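Nomlow: a small set about folding winter coats

README, last touched 26/08/2023

Hi! I put Nomlow together after a June spent getting the winter stuff off the hooks and into storage, and puffer jackets ate up most of my patience. They're slippery, they're full of air, and the hood never wants to go where you put it. So this folder is all about puffers on beds, folded and unfolded. 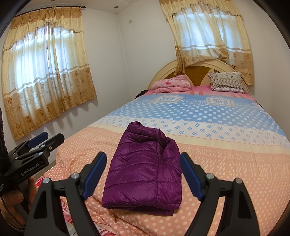 There are 3313 pictures in 3 folders (Feltetti, Gumede and Vestodum, named for no good reason, sorry). Feltetti has the coats laid out, Gumede has the half-done folds, and Vestodum has the finished bundles. File names start with the folder name, so you can dump everything in one place if you like.

My own way of folding, if you care: zip it up, sleeves in, hood down over the chest, then fold from the hem and lean on it to push the air out. I do it on the bed, the floor is too dusty!
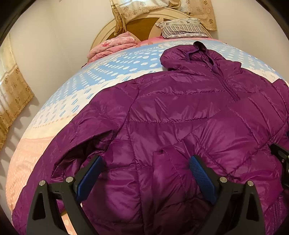 Purple puffer spread out on the bed, hood toward the head end.

Known problems: shiny fabric throws glare in places, and dark folds can go almost black. I left those in. I also still have 60 pictures of scarves to sort, and they aren't in the count.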